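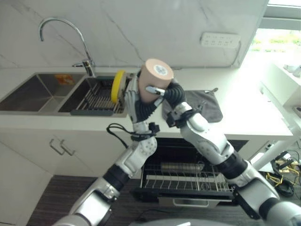 Where should new supplies be unpacked in a shared kitchen?
Supplies should be unpacked on a clear stretch of dry counter beside the sink, one item at a time, and labeled before they are put into a cabinet.

Unpacking and Labeling Kitchen Supplies
Nonosis Residence Services, Kitchen Guidance, revised June 23, 2024

These instructions apply to all shared kitchens at the Grolkolberg and Tagle buildings. They cover dry goods, cleaning supplies and paper products. Chilled and frozen food is dealt with on a separate page.

Before you begin

Wipe the counter with a damp cloth and dry it fully. Paper labels that are set down on a wet surface lift at the edges and may become unreadable within a few days. Fold the cloth and leave it toward the back of the counter, away from the faucet. If the sink rack holds clean dishes, put them away first.

Keep a pen and a sheet of blank labels within reach. The residence office supplies them in sheets of 32.

Unpacking

1. Place the delivery bag or box on the floor or on a chair. It should not stand on the counter, as the underside is rarely clean.

2. Take out one item and check it for dents, tears or a broken seal. Damaged items are set aside and reported to the office the same day.

3. Find the label or barcode. On cylindrical items it is often on the flat end, so turn the item until the end can be read without bending over it.

4. Compare the item with the delivery list and mark it off. If a printed label is missing, write the name of the product on a blank one.

5. Add the room number or the word SHARED to the side of the item. Do not write over the barcode – it is needed for returns.

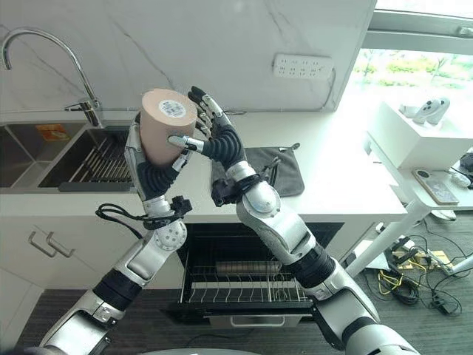 Cylindrical item held upright, with the barcode label on its flat top.

Placing items in the cabinet

Cylindrical items are stored upright, with the labeled end on top when they are kept in a drawer. On a high shelf the end cannot be seen, and a second label should be placed on the side, facing the door. Leave 2 inches between the tallest item and the shelf above.

Cleaning supplies go in the cabinet under the sink and are never placed on the same shelf as food. Paper products may share a shelf with either, provided that they remain wrapped. Older stock is moved to the front each time a delivery is put away.

No more than four items of the same kind should be kept in one kitchen. Any surplus goes to the storeroom in the Tagle building, where the shelves are rated for 80 pounds each.

After unpacking

Flatten the box and take it to the recycling area. Wipe the counter again if any packaging has left dust or adhesive. Do not leave supplies beside the sink overnight, and keep the area below any outlets on the wall free of damp cloths.

Delivery lists are kept in the kitchen folder until the end of September and then passed to the office.

Questions about labels and returns may be addressed to Thandeka Venter at the residence office. Requests for additional shelving are handled by Dragica Obradović – please include the kitchen number and the width of the cabinet.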